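Interior Finishes, Unit 4: Textile Floor Coverings
Handout to accompany the second lecture. Notes by Malcolm Dobson

4.1 Form of supply
Textile coverings are supplied as broadloom or as tiles. Broadloom gives fewer joints but wastes more material in rooms with alcoves or columns. Tiles produce less waste, can be carried up a stair by one person, and allow a damaged area to be replaced singly. Spare tiles should come from the same dye batch as the original order.

4.2 Subfloor
The subfloor must be flat, sound, clean and dry. Moisture is tested before any adhesive is opened. In the Brondness case study the screed was passed on appearance alone, and the tiles in the north bay lifted in the first November after handover. The moisture record is a contract document and is kept with the drawings.

4.3 Setting out
Find the centre of the room, strike two lines at right angles, and dry-lay outwards along both. If the last tile at a wall would be less than half a tile wide, move the line by half a tile and lay again. Narrow cuts at a doorway are a common cause of early failure.

4.4 Laying direction
Each tile has an arrow on the back showing the direction of the pile. Three arrangements are in general use:
Monolithic – all arrows the same way. Joints are least visible.
Quarter-turn – each tile turned through 90 degrees to its neighbours. Gives a chequered effect, strongest in side light.
Brick or ashlar – arrows the same way, alternate rows offset by half a tile.

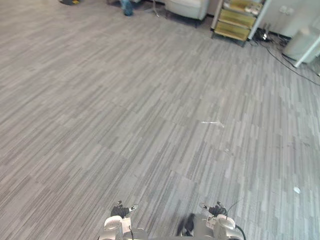 Shade differences between tiles laid at different angles are a property of the pile and are not a defect. The specification should state the arrangement by name. At Gallness it was left out, and two rooms were laid monolithic and the third quarter-turn.

4.5 Fixing
Tackifier holds a tile against sideways movement but allows it to be lifted. Permanent adhesive is confined to stairs and ramps – see Unit 5.

Exercise
A room measures 2000 mm by 400 mm less than its length. Tiles are 400 mm square. Draw the setting-out lines and mark all cut tiles.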